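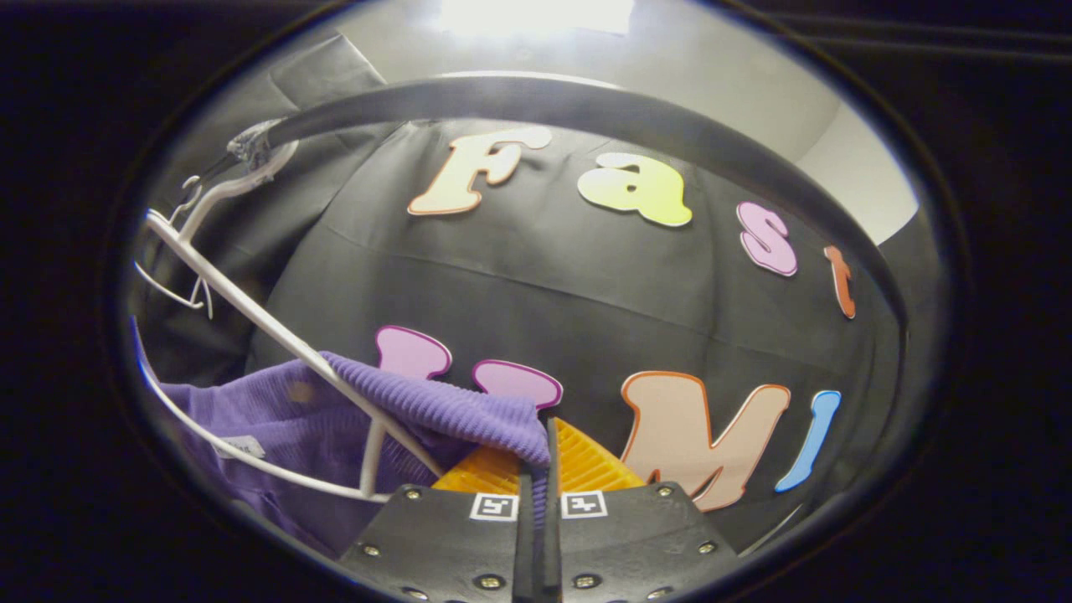
Fig. 1. Ribbed cloth on a wire hanger, held between the two fingers. View of the tool camera.

Building a Hand-Held Gripper
Handout 4 of the evening course, Arnville Shared Workshop
Version 2021-03-01

4.1 Where we are

In the February part of the course we printed the body and assembled the trigger. In this handout we mount the fingers and the markers, we fix the camera, and we make the first recordings with cloth. Please bring your own gripper body, also if it is not finished. The drill press must be reserved on the paper list near the door.

If you work at home you can follow all steps except 4.3, for which you need a flat reference plate. The plate can be borrowed from the workshop over night.

4.2 Mounting the fingers

The fingers run on the small rail inside the body. Before you insert them, move the carriage by hand from one end to the other. It should move with the same force over the whole way. If you feel a point where it goes heavy, take the carriage out and clean the printed rail with a flat file, only a few strokes. After filing, try again.

Insert the left finger first and tighten the screw only until it holds. Then insert the right finger and close the gripper. Look against a lamp. When the fingers are parallel you see no light between them, or a line of light which has the same width everywhere. Now tighten both screws completely.

A difference in the height of the fingertips is acceptable for the exercises in this course. What is not acceptable is play. Hold the body in one hand and try to twist a finger with the other hand. If it moves, the position which you read later from the markers will be wrong, and you will look for the error in the software for a long time.

The bolts of the cover plate should be tightened crosswise, like the wheel of a car. Use the short key. With the long key several covers were already broken in this course.

4.3 Markers

Each finger gets one square marker. From the distance between the two markers the Bindent program calculates how far the gripper is open. For this reason the marker has to move together with its finger and must not touch the body.

Print the marker sheet at 100 percent scale and switch off "fit to page" in the print window. Leave the white border when you cut. Without the border the detection works badly, especially in front of a dark background. Use matt paper. Glossy paper reflects the ceiling lamp and then the marker is lost for some frames.

Put the gripper on the reference plate, close it, and press the key for zero in Bindent. Then open it completely and press the key for maximum. Write down both values on the label inside your box. If you later change a finger or glue a new marker, the calibration must be repeated.

4.4 Camera

We use a wide lens, so the recording is round with black corners and straight things near the border appear curved. Please do not crop or straighten the recording. The program expects the original form, and it makes the correction itself with the file of your lens.

The camera sits in the Woderon bracket. Tilt it until both markers are seen in the lower part of the picture, with the gripper closed and also with the gripper fully open. Check the two positions separately. It is a frequent mistake to check only the closed one.

Set exposure and focus to manual. With automatic exposure the picture becomes darker every time when a lamp comes into view, and our room has strong lamps.

4.5 Exercise with hanger and cloth

Material: one wire hanger, one piece of soft knit cloth, a table. The cloth should have a color which is easy to distinguish from the fingers, for example purple as in Fig. 1. Black cloth is not suitable for beginners.

a) Lay the cloth over the bar of the hanger. It does not need to be neat.
b) Start the recording and wait one second without movement.
c) Approach the fold slowly, with open fingers, and close when the fabric is between them.
d) Move the cloth along the bar, open the fingers, go back to the start position.
e) Stop the recording. Give the take a number before you begin the next one.

Make 37 takes. Change the position of the hanger after each take, and turn it sometimes. Keep your other hand out of the view during the whole take.

If the fabric slides out, the fingertips are probably too smooth. Glue a thin strip of rubber on the inner side and calibrate again according to 4.3. Pressing the trigger harder bends the fingers and should be avoided.

4.6 What to hand in

Copy the takes into the folder 1418 on the workshop computer, together with your lens file and your two calibration values. Please add a short text, maximum 9 lines, in which you describe the takes that failed and what you changed after them. Failed takes should not be deleted.

Spare fingers are in the Gasser drawer, on the left below the soldering place. Take one pair and write it in the book.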